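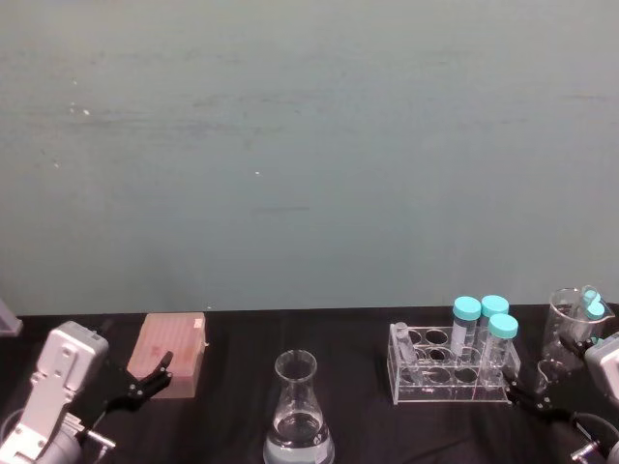

One parent wrote on the spring survey that the Thursday session was the first place her son had read a whole page out loud without stopping to look at her. Another asked why the books cannot go home over school vacations. We have put both comments near the front of this report since they bear on the two things the grant was meant to change: how much the children read with an adult, and how much they read at home.

This is the second progress report on the Ernthorpe reading program, paid for by the Trallance fund. It covers the period from the start of the school year to the end of July.

Enrollment

We enrolled 164 children in grades one through three. Six left during the period, four of them because the family moved out of the district. The number still enrolled at the end of July was 158. The waiting list is short and is mostly first graders. We closed it in March and will reopen it when school starts.

Attendance held up well in the fall and dropped in January and February, when two sessions were lost to snow and a stomach bug went through the elementary school. It recovered by April. The summer sessions are smaller, as expected, and we combined the second and third grade groups for July.

Sessions

Each child is offered one session a week, 48 minutes long. The odd length comes from the bus schedule and we have stopped trying to fix it. The first part is reading aloud in pairs with an adult. The rest is free reading, or work on word cards for the children who need it.

We changed the word cards in November. The old set went too quickly from short vowels to blends, and the first graders were guessing from the first letter. The new set, from Wullico, moves more slowly and has more repeats. Tutors prefer it, although the third graders find it babyish and mostly skip it. We have not bought a separate set for them. Several tutors have suggested using song lyrics and recipes instead, and we will try this in the fall.

Books

The lending shelf now holds 1150 books. Most of the new titles were bought secondhand, which stretched the book budget further than planned. The Jireš series of animal stories is still the most borrowed and we have replaced several copies that fell apart at the spine. Nonfiction is borrowed less than we would like. The books about weather and trucks go out; the ones about history stay on the shelf.

Lost books are a smaller problem than we said in the first report. A good share of the ones we had written off came back in June when the school cleared out its desks.

On the question of school vacations, we had been holding books back over long breaks to avoid losses. We dropped that rule before summer. Families can now take up to five books per child and bring them back in September. We will report on returns next time.

Reading levels

The school shares reading levels with us twice a year, with the families' permission. The spring figures came later than promised and are missing one second grade class, so we have not drawn a comparison here. We expect the full set in September and will send it as a supplement.

Money

Spending is on plan overall. Books came in under budget and tutor training came in over it, because we ran the February training twice — the first date was one of the snow days, and the room still had to be paid for. We ask to move the unspent book money into training to cover the difference. No increase in the total is requested.

Next period

Fall sign-up opens the week before school does. We need more tutors for the early slot, which starts at 3:10 and is hard for people with jobs. If that slot cannot be staffed we will offer those children the later one, but some of them would lose their ride home.

The next report is due after winter break.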